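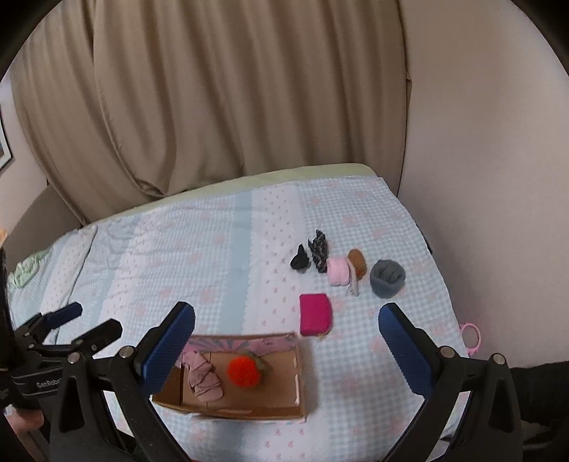 **Category: Work**

I said in the spring that I'd write something when the changes at the laundry had settled down. They haven't settled down, but it is October and several people have asked, so I'll put down where we are.

For anyone new, I work at Livuretti, on the Ham site. We wash for care homes and small hospitals. I've been there long enough to have done most of the jobs in the building apart from driving. Most of my time has been in personals, where residents' own clothes come through in named bags and have to go back to the right person in the right bag. Sheets and towels are a different department with different machines, and they were automated years ago. When the new ironer line came in on that side, the team went from three benches to one. So when the company told us it was looking at personals, people knew what that had looked like last time.

What they told us at the meeting was that personals had always been too fiddly for a machine. A sheet is a sheet. A bag of personals might have a cardigan, one slipper, a glasses pouch, four socks that belong to two different people and something a grandchild made. The plan was that a robot arm would learn the sorting and folding from us, and to learn it, it needed to be shown, a lot.

The showing is now about half my job. Two bays at the back of the building have been set up as bedrooms, with a bed, a curtain and a wall each. We work on the bed with a gripper in each hand, the ones with the blue padded fingers, and do what we would normally do with our hands. Pick up a sock, fold or roll it, put it in the row. Put the small things in the tray. Clear the lot and start again in a different order. A session is one tidy from start to finish, and our target for the site is 3,000 sessions before the trial starts at Stavow.

The first thing I found is that I am slow. With my hands I can pair and roll a sock without looking at it. With grippers I have two fingers on each side and neither of them can feel anything. Thin socks are the worst. They slide out, or you pick up the sock and a pinch of the sheet along with it. Thick ones that are already rolled are easy enough. The knitted tomato is everyone's favourite thing to pick up. It has a leaf to get hold of, and Ruby-Lee Partington says it is the only item in the bay that wants to be helped. Zips are awkward. I can move the magenta pouch about all day, but I've managed to open it only a handful of times.

My wrists ached for the first fortnight. That has mostly gone now, partly from getting used to it and partly from Lorraine Harawira, our supervisor, getting the bed raised. She also got the session time cut down, which took her three emails and one visit from somebody at head office who tried it himself for a morning. We change over every 40 minutes now and go back to the ordinary bench in between.

The second thing is that you have to think about work you stopped thinking about a long time ago. Before we started, we were asked to write down how we sort a bag. I thought that would take ten minutes. There were 17 of us in the room and we couldn't agree on whether socks get rolled or folded. I roll. Ruby-Lee folds the thin ones and rolls the thick ones. The people who came over from the old Stavow laundry stand theirs up on end, so you can see the pattern. All of these are fine, the bag goes out the door either way, but somebody had to decide what the machine was going to be shown. In the end they decided to let us each do it our own way and record all of it. I was pleased with that.

Then there is the part people ask me about, which is whether we're training our replacements. I don't know. The company has said no compulsory redundancies in personals until the Stavow trial is over, and we have that in writing. They haven't said anything about after it. Two people have left since spring and their jobs weren't advertised. One of them was retiring anyway. I notice these things and I expect everybody else does too.

What has changed already is the bench. We have the Pornum software now, which reads the name labels and tells you which bag a thing belongs in. It deals with 800 items on an early shift and on a good day it'll do 900. Before that we read every label ourselves, and a lot of them had washed out to nothing. I don't miss squinting at labels. I do miss some of the talking. Working out whose cardigan it was used to be a conversation between whoever was at the bench, and you got to know the residents by their clothes without ever having met them. Now the screen says the bag and you put it in the bag. The newer starters don't know the names in the way we did.

Where it gets it wrong is on anything without a label, and those still come to us. There's a shelf for them. Lorraine goes through it at two o'clock with whoever is free, and most of it gets home.

The pay for sessions is a bit higher than bench pay, by the hour, and I'd be lying if I said that didn't help. I asked whether it would stay once the sessions stop. Lorraine wrote the question down and sent it up, and she hasn't had a reply yet.

I've put my name down to go over to Stavow for the first week of the trial. They want somebody from each shift there to sort out what the arm drops. I'll write again after that, if I'm allowed to say anything.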